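Ticket n° 43 : tons sombres bouchés à l'impression depuis Plustine
Statut : résolu
Ouvert le : 31 août 2026
Demandeur : atelier de tirage, Trosden
Matériel : imprimante jet d'encre Durix, papier mat Dewan en rouleau
Logiciel : Plustine, poste de l'atelier

Description du problème

Depuis le remplacement du rouleau, les tirages couleur sortent trop foncés dans les basses lumières. Les gris anthracite virent au noir et les bleus-verts profonds perdent leur teinte. Les tons moyens et les tons clairs sont corrects. L'aperçu à l'écran ne montre rien d'anormal. Le défaut apparaît sur tous les fichiers, JPEG ou TIFF, portrait ou paysage.

Le rouleau précédent était aussi un Dewan mat, mais d'un grammage inférieur. Les tirages faits avec ce rouleau en juillet ne présentent pas le défaut.

Déjà essayé par le demandeur

Redémarrage de l'imprimante et du poste.
Nettoyage des têtes, deux cycles. La mire des buses est complète.
Impression du même fichier depuis un autre compte utilisateur : même résultat.

Première réponse du support

Merci d'indiquer le profil sélectionné dans Plustine, onglet Sortie, et le type de support déclaré sur le panneau de l'imprimante. Les deux réglages sont indépendants et un changement de rouleau réinitialise celui du panneau. Merci de joindre aussi une capture de la fenêtre de gestion des couleurs.

Réponse du demandeur

Profil dans Plustine : Dewan mat. Type de support sur le panneau : papier photo brillant. Nous n'avions pas touché au panneau. La gestion des couleurs est réglée sur « Automatique ».
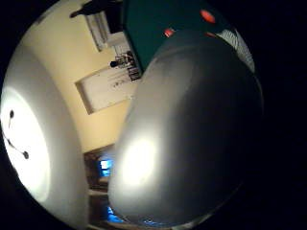
Le mode « Automatique » de Plustine laisse le pilote Durix appliquer sa propre correction par-dessus le profil du papier. Avec un support déclaré brillant, le pilote envoie une charge d'encre trop élevée pour un mat et les couleurs foncées se referment en premier. C'est dans le bleu-vert foncé du haut et dans le passage du gris à l'anthracite, vers la droite, qu'il faut comparer le tirage et l'écran. Les points rouges servent de second repère : le plus grand, de forme ovale, doit rester nettement rouge, et le plus pâle ne doit pas disparaître dans le fond. Si le gris est bon et que les rouges tirent vers le brun, le profil est encore appliqué deux fois.

Procédure envoyée

1. Sur le panneau de la Durix, ouvrir Papier, puis Type de support, et choisir Mat épais.
2. Dans Plustine, onglet Sortie, passer la gestion des couleurs de « Automatique » à « Application ».
3. Dans le pilote, désactiver toute correction des couleurs.
4. Vider la file d'attente. Les travaux déjà envoyés gardent les anciens réglages.
5. Relancer le tirage en petit format, laisser sécher, puis comparer sous l'éclairage habituel de l'atelier.

Retour du demandeur

Points 1 à 4 faits. Les gris sont revenus, les bleus-verts aussi. Les rouges restent un peu bruns. La case de correction du pilote se recoche à chaque ouverture de la fenêtre.

Réponse du support

Le pilote reprend le préréglage par défaut à l'ouverture. Il faut enregistrer un nouveau préréglage, case décochée, et le définir par défaut. Supprimer aussi le fichier de cache de Plustine s'il dépasse 2 000 Ko, puis relancer le logiciel.

Retour du demandeur

Préréglage enregistré, cache supprimé. Nouveau tirage conforme à l'écran, rouges compris. Le réglage tient après redémarrage du poste.

Note interne

Ajouter à la fiche Durix : vérifier le type de support sur le panneau après chaque changement de rouleau. Ticket clos.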